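**Asunto:** Re: [cocina-bevirside] Encimera: qué se queda y qué se guarda
**Fecha:** 2025-01-24

Hola a todos. Contesto debajo de cada punto, con una foto de la encimera.
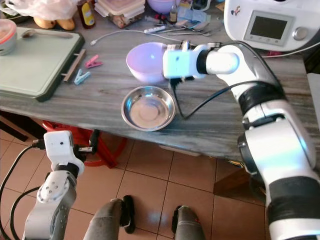
*La encimera gris, con la tabla verde a la izquierda y el cuenco lavanda junto al plato de acero.*

> Propongo que en la encimera no quede nada de uso ocasional. En septiembre ya lo hablamos y lo dejamos a medias. Lo que no se use a diario, al armario o a la estantería del pasillo.

De acuerdo en general. El problema en septiembre fue que no decidimos adónde iba cada cosa, y al final todo volvió al mismo sitio. Esta vez prefiero ir objeto por objeto.

> Las tablas de cortar, colgadas.

La verde clara con el borde más oscuro no la colgaría. La usamos como bandeja para apoyar la cuchara y el bote de la tapa marrón rojizo, y ahí cumple. Si alguien necesita cortar, que retire las dos cosas primero y lave la tabla. Las demás, colgadas, sin problema.

> Los cuencos morados ocupan mucho. ¿Hacen falta fuera?

Uno sí. El lavanda lo dejaría a mano, hacia el centro, y el otro morado que está al fondo lo guardaría en el armario alto. El plato bajo de acero también puede quedarse, pero más hacia dentro: tan cerca del borde delantero es fácil darle con el codo, y el suelo es de baldosa.

> Los recipientes de plástico, ¿los tiramos?

No. Los transparentes con tapa de color tostado se apilan bien y los uso para las sobras. Lo que pido es que cada uno se guarde con su tapa puesta. En el cajón de abajo tengo 15 tapas sueltas que no encajan con nada; si nadie las reclama antes de fin de mes, las llevo al punto de reciclaje de la calle Bashir.

> La fruta, en un frutero.

Sí. Las dos piezas amarillas del fondo, las que parecen mangos, no deberían estar debajo de una bolsa de plástico. En la tienda Veltlow vi un frutero de rejilla por 5 euros que cabría en esa esquina. Si no hay objeciones lo compro y lo apunto en la hoja común. La bolsa, al cajón de las bolsas.

> Pinzas y palitos: eso es de la ropa, no de la cocina.

Las pinzas las usamos para cerrar paquetes de arroz y de pasta. Hay una rosa y una azul clara al lado de la tabla, y no me parece mal tenerlas en la cocina, pero en un vaso. El palo de madera no sé de quién es. Si es de alguna manualidad, que su dueño lo recoja.

Quedan cosas sueltas que no salían en el mensaje anterior:

- El frasquito marrón de etiqueta amarilla y la botellita transparente de tapón oscuro: al armario pequeño, con la etiqueta hacia fuera. A la transparente habría que ponerle nombre.
- Lo azul claro que hay delante de las botellas, al fondo: si es un paño, a lavar; si es un paquete, a la despensa.
- El cable blanco de carga: fuera de la encimera. Hay enchufe en el pasillo y allí no se moja.

Sobre la limpieza de la superficie – el dibujo imita al mármol y disimula bastante las manchas – sigo usando el jabón neutro de Sirkevel, diluido, y seco con un paño. Nada de vinagre hasta que sepamos de qué material es. En la factura de la reforma solo aparece «encimera gris, ref. 103».

Si os parece bien, hago la primera ronda este fin de semana y dejo en una caja en el pasillo todo lo que no tenga sitio asignado. Quien quiera cambiar algo de la lista, que responda a este mismo hilo y no en privado.

Un saludo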